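Support > Game Events > Closed tickets
Subject: Relic Run event, turned in 6 items but counter stays at 3
Status: Solved
Opened by: Rangi Maihi
World: Tondstead
Platform: PC

Message 1, Rangi Maihi

Good evening. I write about the Relic Run event. I have a problem with the item counter and I will try to explain it in the right order.

On Thursday I was playing in the world Tondstead. I collected six relics and I brought them to the Collector NPC in Prudberg Station. I gave them one by one. Each time the relic went out of my inventory and the sound played. But when I opened the event page, the counter showed 3. The other relics are not in my inventory and they are not in the counter.

I have already tried these things:
- leave the game and join again
- change to a different server
- clear the cache of the launcher
- wait one hour, because the event page says that updates can be slow

The counter is still 3. My coins are correct, I have 2,851 and this is the same number as before the turn-in. I say this because the event page promises coins for each relic, and I received nothing for any of them, not even for the ones that were counted.

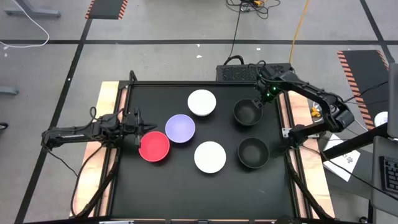 I was not in a party during this time. I had the Lantern pet equipped, I don't know if this is important. My friend plays in Burnley world and he has no problem with the same NPC, so I think it can be connected with the world.

Message 2, Support

Hello Rangi, thank you for the clear report. We can find your account and we see the six turn-ins in the log. The first three were saved in the event table. The last three were saved with an empty world name, so the counter does not read them.

Please tell us one more thing. Between the third and the fourth relic, did you walk through the Gough gate, or did you use the fast travel menu?

Message 3, Rangi Maihi

I used fast travel. After the third relic I went back to Tondstead to take the ones I had left in my storage chest, and then I used fast travel again to Prudberg Station. The first time I came by the Gough gate on foot. I did not think about this before, but now I see it is the difference.

I tested it again this morning with one new relic. On foot through the gate: the counter went up to 4. I did not test the fast travel again, I don't want to lose another relic.

Message 4, Support

This is very helpful and it matches what we see. When a player arrives by fast travel, the station sometimes does not receive the name of the world the player came from. The relic is accepted, but the row is not complete. We have sent this to the event team.

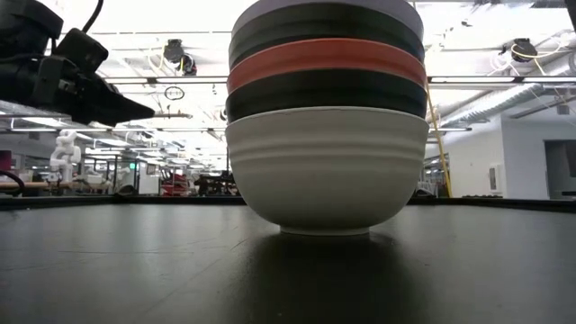

Can I still get the prize if the event ends before the repair?
The lost turn-ins are stored in the log, and they will be added to your counter even if the event has closed by then.

Until the repair is ready, please use the Gough gate when you carry relics. Please do not turn in with fast travel, also if it worked for you in the past.

Message 5, Rangi Maihi

Thank you. I have one question about the coins. Is it the same problem or do I need to open a second ticket? With the coins, also the first three relics gave me nothing, and for these I came on foot.

Message 6, Support

It is a different problem, but you can stay in this ticket. The coins are not paid at the moment of the turn-in. They are paid when you open the reward box next to the Collector. The text on the event page was not correct and we have changed it. After the repair, your box will have 1,000 coins for the first level of the event.
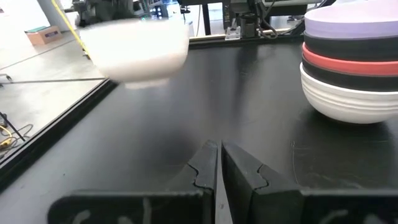 Message 7, Rangi Maihi

I opened the reward box today and the lid did not open fully. It has two doors that should slide to the sides, and on my screen they stay nearly closed, with only a narrow gap in the middle. It looks the same as the two black fingers in the picture, which nearly touch and leave a thin strip of dark between them. I can hear the sound of the box but I cannot click inside. I tried with low graphics and with high graphics, and with the pet and without the pet.

Message 8, Support

The doors use an animation that stops if the inventory window is open at the same time. Please close all windows, walk a few steps away from the box, come back and press the action key once. If you press it many times, the animation starts again from the beginning each time.

Message 9, Rangi Maihi

It was the inventory window. I keep it always open on the right side of my screen. I closed it and the box opened at the first try. The coins are there and my total is correct now. The counter on the event page also shows the missing relics, together with the one from my test.

For me the ticket can be closed. Thank you for the patience with my questions.

Message 10, Support

Thank you for testing, Rangi. The fast travel repair is now active in all worlds. We are closing this ticket as solved. If the counter stops again, please reply here and the ticket will open automatically.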